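The Grelcombe Model Ship Society has published the rules for its March 2027 display. The theme is coastal minesweepers, in 1/300 scale. 1/4
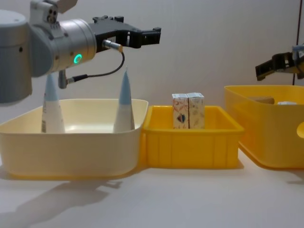
Hull kits from Funora may be entered with or without changes. Parts should travel in a wide plastic basin with a rounded rim, like the cream-colored one at left, and each must carry the entry number. 2/4

Resin and brass fittings are allowed. Masts taller than the kit drawing will be measured at check-in. 3/4

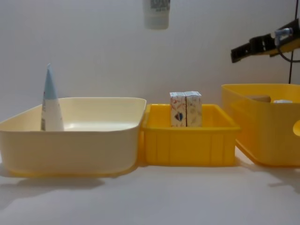 Cream bin and smaller yellow crate, side by side.

Entry forms go to Deirdre Moynihan, display secretary. The Ó Néill Cup will again be given for the best rigging. 4/4

We use cookies to improve your visit. Accept | Manage settings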